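We use cookies to remember your preferences. Accept | Manage settings

Workshop Tips: Feeding a Learning Robot Without Losing Your Mind
By Nkrumah Essien | September

The arm on my bench learns by example, so most of my evenings go to pushing small blocks around and pressing Save. I have 1,913 usable examples so far. I was promised a hobby.

A few habits that have saved me some grief:

Put a wooden board under the blocks. Perforated metal is wonderful for bolting things to and terrible for sliding things on. Small parts find the holes with real dedication.

Move the blocks between tries. My first 99 examples all began from the same cozy arrangement, and the arm learned that arrangement beautifully. Shift one block by an inch and it went to pieces.

Mix your shapes. Cubes are polite. Stars have points, and a push that lands on a point sends the thing off at an angle you did not request. Record plenty of those.

Keep the fumbles, but label them. A miss followed by a good recovery is worth having. A miss followed by me swearing and hitting the stop button goes in a separate folder - a large one.

Quit by 9 p.m. Tired hands make sloppy examples, and the arm copies sloppiness faster than anything else you show it.

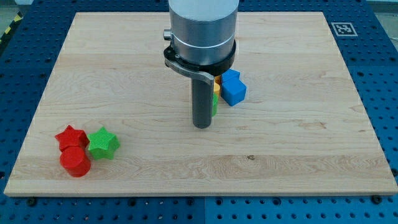

How many examples do I need before training?

Start with a few hundred of one simple task, train on those, and see where it fails. Then record more of whatever it got wrong. I'm aiming for 3,000, mostly out of stubbornness.

Back up the folder every night, on a drive that isn't in the same room as the soldering iron.

Get new workshop tips by email. Enter your address to subscribe.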